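**2020年8月**,星期天,闷热

早上醒得太早,躺着把手机里那份报告翻完了。Stidemex 每季度发一次“独立游戏玩家硬件调查”,这一期的标题写得很响:手柄玩家首次超过键鼠玩家。群里昨晚已经吵过一轮,几个做平台游戏的同行高兴得不行,说早就该把键位设置那一页砍掉。我没说话,因为我还没看到样本是怎么来的。

翻到第十九页才找到。有效问卷1000份,自愿填写,入口放在 Stidemex 自己的客户端首页。填完送一张优惠券,优惠券能买的东西里头,头一个就是 Merlow 手柄。

我不是说他们造假。造假反而需要本事。一个卖手柄的商店在自己门口摆张桌子,问进来的人用不用手柄,然后把结果画成饼图,配上深蓝色的背景,谁看了都觉得像那么回事。

### 485 和别的数字

我把数字抄在本子上,免得过两天又记岔:

- 主要用手柄的:485人
- 主要用键鼠的:比上面少一点点,报告里只给了柱状图,没有标数
- 两样都用、看游戏决定的:单独一栏,没有并进任何一边
- 用其他设备的:110人,里面包括方向盘、摇杆、跳舞毯,还有一项叫“未识别”

问题就在第三条。我自己就是这种人,打动作游戏拿手柄,打策略游戏用鼠标。今年4月那一期里没有这个选项,像我这样的人只能挑一个填。题目换了,选项换了,然后拿两期的结果连成一条线,说趋势向上。这条线的两个端点量的就不是同一样东西。

“首次超过”这四个字,差的是两个百分点。自愿填写的样本,两个百分点能说明什么,我想不出来。写新闻稿的人大概也没有想。

还有“未识别”。去年我给自己的小游戏接 Orard 的输入统计插件,后台也冒出一堆未识别设备,查了一个晚上,发现有不少是同一款手柄换了固件,报出来的名字不一样。所以我看见别人的表里有这一栏,第一反应是这张表还没有做完。

### Ylva 的回信

中午给 Ylva Sundqvist 写了封邮件。她以前在 Aasen 做过用户研究,现在自己接活,我们是三年前在一个线上游戏开发活动里认识的,她的中文比我的英文好得多。我问她这种调查在行内到底有没有人当真。

她回得很快,大意是:当真的人很多,但当真的不是数字,是标题。做发行的人需要一句话放进幻灯片第一页,Stidemex 每个季度给他们一句。她在 Aasen 的时候,也写过这种句子。

她又说我太较劲了,样本有偏差也不等于没用,只要每期偏得一样,变化还是可以看的。这话我同意一半。前提是每期偏得一样。首页入口的位置挪过,送的东西换过,题目改过,怎么保证偏得一样?我这么问回去,她发来一个耸肩的表情,然后说她要出门游泳。

我其实有点羡慕。

### 自己的数据

下午打开自己游戏的后台看了看。玩家太少,少到我不好意思拿来反驳别人。手柄那一边最近确实多了,可是上个月我刚修好手柄震动的毛病,之前有人一插手柄就卡在标题画面,当然不会有记录。要是我也学着写新闻稿,可以写成“手柄使用率大幅增长”,一个字都不算撒谎。

所以键位设置那一页先不砍。重新绑定按键的功能写起来很烦,尤其是方向键和快捷栏冲突那一段,改了三回还是别扭,可是每次有人写信来,问得最多的就是这个。来信的人也是自己挑出来的样本,这我知道。喜欢写信的人多半是键鼠玩家,打字方便嘛。

顺手查了一下 Merlow 新手柄的评测,五篇里有四篇的开头都引了那句“首次超过”。转述的转述,没有一篇提到样本数,更没有提优惠券。有一篇干脆写成“全球玩家”。一个客户端首页的弹窗,转了两手就成了全球。

续航倒是都说不错。续航我也不信,要等有人用上半年再讲。

傍晚下了一阵雨,凉快了一点。晚饭是冷面,黄瓜切得太粗。吃完坐在床边,又把报告从头翻了一遍,想看看有没有冤枉人家。附录里有一句小字,说“结果未经加权处理”。好,至少写了。字号比页码还小。
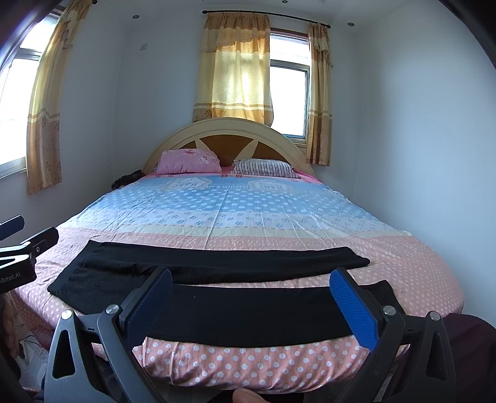
### 睡前记几件事

- 群里那个帖子不回了。要回也只问一句:第三栏的人算哪边?
- 插件的设备名单要更新,把换过固件的那几个名字合并,合并之前先备份。
- 给 Ylva 补一句谢谢,下午光顾着抬杠。
- 下一期报告出来以后,先看问卷原题,再看标题。这一条我上一期也写过,结果还是先看了标题。
- 手柄左摇杆有点漂,明天拆开擦一擦。要是擦不好,暂时也不买 Merlow 的。

十一点多了,楼下还有人在倒车。关灯。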